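27/04/2021

Back in Fillavness for the second night, feet sore, opinion of guidebooks lower than it was at breakfast.

The plan was the old chapel on the hill, the one every leaflet in the harbor office puts on its cover. The leaflet says it was founded by a shipwrecked monk who swam ashore with a bell. I read that line three times. A bell. I have carried a cast iron skillet up a flight of stairs and had to rest halfway, so I have my doubts about the monk. When I asked at the ticket window where the story came from, the woman said it was "in the records," and when I asked which records she gave me another copy of the same leaflet.

Still, I went up. It is a plain gray building with a squat tower and a door too small for it, and I liked it more than I expected to. The walls lean outward a little on the sea side. Inside there are two side altars, one of them roped off, and a painted ceiling that the leaflet calls medieval. The blue on it looked very fresh to me. I am no expert, but I have seen a good deal of medieval blue by now and it does not usually look like a swimming pool. There was a man with a ladder who seemed to belong to the place, so I asked him, and he said the ceiling was redone in his grandfather's time "from memory." From whose memory he could not say.

The bell itself is not there. It was sent to Tistine for repair and Tistine kept it. That is the version in Fillavness. I would like to hear the one they tell in Tistine before I take sides.

Rain from noon on. I waited out the worst of it in the porch with a couple from Zudomstead who had walked the whole coast path and wanted me to know it. They believed every word about the monk. The husband had already worked out where he must have landed, and pointed it out to me through the rain, a spot that was under a parking lot as far as I could tell.

Did a wash when I got in.

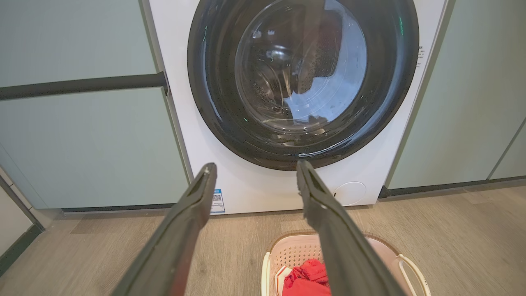 The washer at the apartment, green kitchen.

The listing promised "a view of the chapel from every window." There is one window with a view of the chapel, and you have to stand to the left of the sink. I don't mind much. The bed is good and the street is quiet after dark, apart from a gull that has something wrong with it.

Called Yasaman Bakhtiari after supper, because she wrote her thesis on churches along this coast and has been telling me for years to come here. I told her about the ceiling and she laughed for a long time. Her view is that the tower is old, the nave is younger than anybody in town admits, and the monk was borrowed from a town farther south that had been doing well out of him. She puts the first mention of the bell in a letter asking for money to buy one. I asked if she could prove it and she said partly. I wrote that down too. "Partly" is better than I got at the ticket window, but it is still partly.

She says I should look at the stones low down on the north side, where there are mason's marks, and leave the inside alone. So tomorrow I go up the hill again. The ticket is good for two days, which I had taken for generosity. I now think it is because the museum half was closed today and they knew it when they sold me the thing.

The museum, if it opens, has the town seal and a model of the first chapel, built by a schoolteacher named Bjarke Ravn. The leaflet says his model is accurate "in every detail." There is no drawing or plan of the first chapel anywhere, and the same leaflet says so on the back page. I am looking forward to Mr. Ravn's model very much.

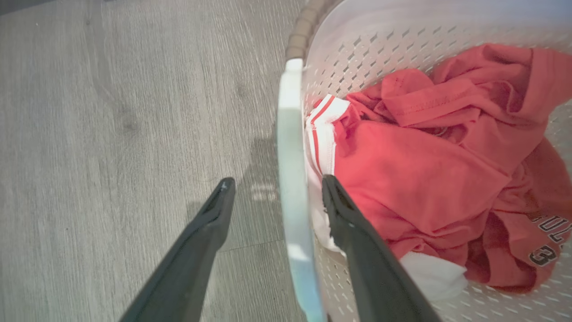 Laundry basket, with the striped one in it.

Spent 12 on the ticket and more than I care to write on a fish pie that was mostly potato. The postcards all show the chapel at sunset from the water, an angle I have not been able to find on foot. I bought one anyway for Jin, who collects towers and won't care who founded it. Wrote on the back that the monk swam with a bell and asked what Jin made of it.

The boat to Tistine goes in the morning and again late in the afternoon. If I get the north wall done early I could take the late one and ask about the bell. The harbor office says the crossing is always calm. It was a different clerk from the one who told me yesterday that it hardly ever rained before May, but they share a desk.

Gull has started up. Window shut, lamp off soon. Must remember to bring the flashlight for the mason's marks and to dry the boots properly, they were still damp this morning.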